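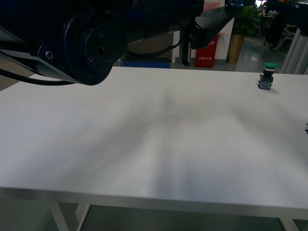 Refinishing a kitchen table: how long before I can put things on it?

Posted by Reinhold Sauerland
Sunday, January 18, 2026

I painted a kitchen table white over the holidays. It was my grandmother's table, then my uncle's, then a place in my uncle's garage where paint cans went to retire. I sanded it down to bare wood, put on a coat of stain-blocking primer, and followed that with two coats of water-based enamel from the hardware store in Mellesby. It looked great. I was insufferable for a week.

The can says dry to the touch in an hour and "ready for light use" the next day. I gave it 4 days, which I considered generous. Then my wife set a fruit bowl on it, left it overnight, and in the morning the bowl had to be persuaded off. It took a ring of paint with it. Plates don't stick if you move them quickly, but that is no way to eat dinner.

The table is in an unheated sunroom, low fifties most days. I own a space heater and am willing to use it. So: is the paint bad, did I do something wrong, and do I have to strip the whole thing? I would prefer to hear no on all three.

Anastasia Margaritis

No, sort of, and no.

Your paint is probably fine. Dry and cured are different stages, and paint cans are written by people who are keen on the first one. Dry means the water has left the surface. Cured means the film has finished hardening all the way through, and with water-based enamel that can take a month in a comfortable room. In a sunroom in January it takes longer, and if it was cold enough while you were painting, the film may not have formed very well to begin with. Look for the minimum temperature on the back of the can. It will be in the smallest type they could find.

The sticking has a name, blocking, and some paints are much worse for it than others. Ordinary wall paint is terrible. Paints sold for cabinets and trim are better, and I'd use one of those if you ever do another table.

What I would do now:

Move the table somewhere around seventy degrees, with air moving through the room. A fan on low across the room is plenty. Skip pointing the space heater at it. You'll skin over the top, trap what's underneath, and possibly wrinkle it.

Leave it bare for three weeks. No tablecloth either, and especially no vinyl one. I once lost a whole dresser top to a vinyl mat and I am still not over it.

After that, press a thumbnail into the paint somewhere that doesn't show, such as the underside of the edge. If it dents, wait another week and try again. When it stops denting, sand the ring with 220 until you can't feel the lip with your fingertip, spot prime any bare wood, and repaint the whole top. The whole top, please. A touched-up circle in the middle of a white table will be the only thing anyone ever looks at.

Felt dots under the fruit bowl forever after.

Kgomotso Ndlovu

wax it. done. I waxed mine and nothing sticks

Anastasia Margaritis

Wax does help with sticking once the paint is hard. On soft paint it slows things down, and then he has to get all of it off before he can recoat that ring, so I'd leave it for the very end or skip it.

Stelios Katsaros

Agree with most of what Anastasia said, but I would ask about the coats. Two coats of enamel cures fine if they were thin. Two coats put on by someone who wanted to be finished before New Year's is another matter. I say this as someone who has wanted to be finished before New Year's.

If you rolled it on heavy and put the second coat over the first the same afternoon, the bottom layer is going to be soft for a good long while. Give it six weeks instead of three. If it still takes a thumbnail after that in a warm room, I'd give up, scrape it, and start over. It comes off easily when it's that gummy, if that's any comfort.

Also, was there ever furniture polish on that table? Silicone polish gets into old wood and causes all kinds of grief, though usually you'd see craters, and you didn't mention any.

Reinhold Sauerland

No craters. The coats were, on reflection, thick. They were also the same afternoon. The table is now in the dining room with a fan across from it, and we are eating on the couch.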